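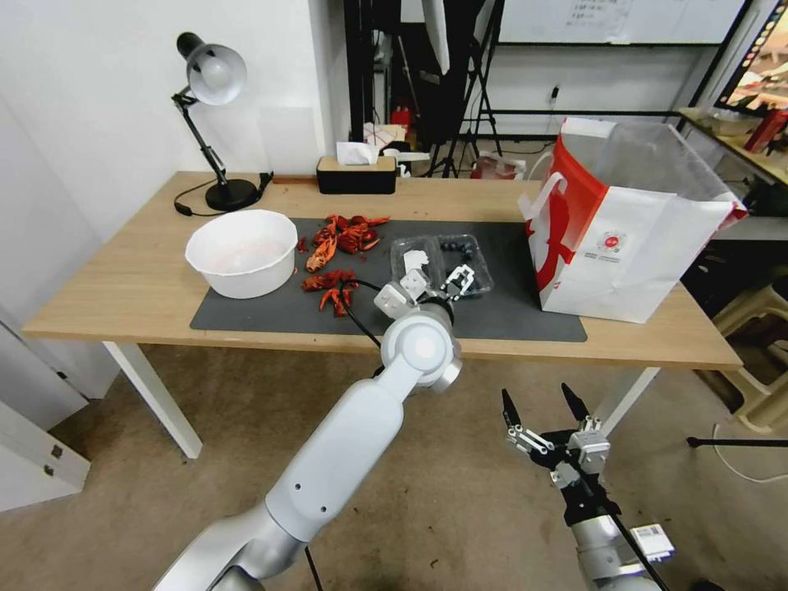

Week 4: Writing Up the Shared Meal

Okay, so this is the handout I promised after everybody looked so worried about the food history paper. Keep it with your Gellgate readings, you'll want both open when you start.

We've spent a lot of class time on recipes and menus, and I love them, but they tell you what somebody planned to eat. I want us to get closer to what happened at the table. Who sat where? Who got served first? What was left when people got up? Leftovers are great evidence (I could go on all day about crayfish shells) and hardly any cookbook mentions them.

Think about boil suppers in river towns. The printed invitation says noon. The diaries have people picking at shells until dark, telling the same stories they told last year. Put those two sources side by side and you've already got a paper! 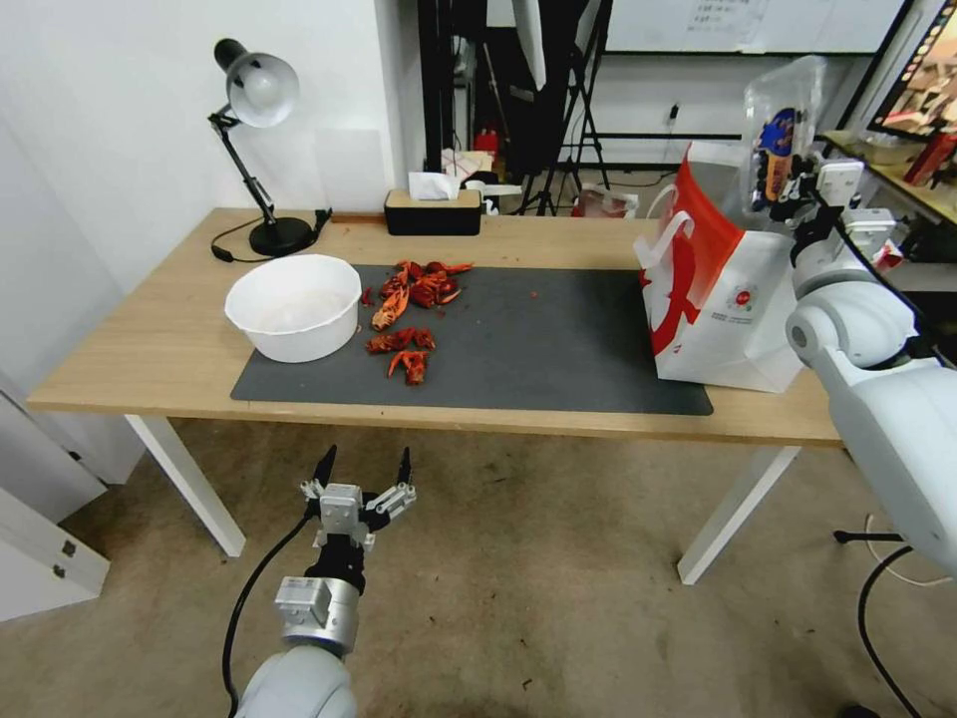

One reader of last term's handout wrote back that diaries can't be trusted on food, as people only write down the big dinners and skip the toast. Fair point, and I've been chewing on it ever since. I'd still use them. Just tell me in your paper what kind of day the writer was having, and whether they usually bothered with meals at all.

What I'm looking for

Your paper should run 4 pages, double spaced. Pick one meal. One! I read a draft last year that tried to cover every church supper in Gilchrist, and by the second page I couldn't tell the ham from the potato salad.

Use at least 2 kinds of source. A letter and a grocery bill is fine. So is a taped interview and a seating plan. Two cookbooks count as one kind, sorry.

If you're interviewing a relative, ask about cleanup. People give you a polished answer about the cooking, they've told it before, but ask who scraped the plates and you get the real family. My own aunt talked for an hour about a dishpan.

The Nultura collection has 360 community supper notices, mostly clipped from newspapers. The index is by town and it's a little odd, so try the old spelling if you get nothing. The Clundus box is smaller and a total mess, and I think it's the better of the two. Ask for it at the desk before 4, they don't bring things up after that.
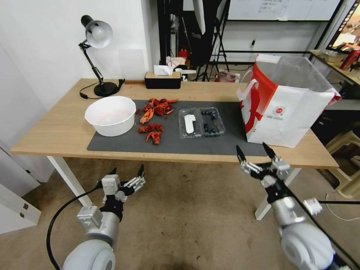

Several of you asked whether a meal eaten alone can count as a shared meal, and one person argued pretty hard that it can, if the food was sent over by a neighbor. I'm convinced. Write that one if you've got it, and say something about how the dish got returned.

For next time, read chapter 9 and bring one source, even a bad one. We'll swap them around the room and see what other people notice.

Questions: see me after class or leave a note in my mailbox | © Food and Table History course notes | Back to top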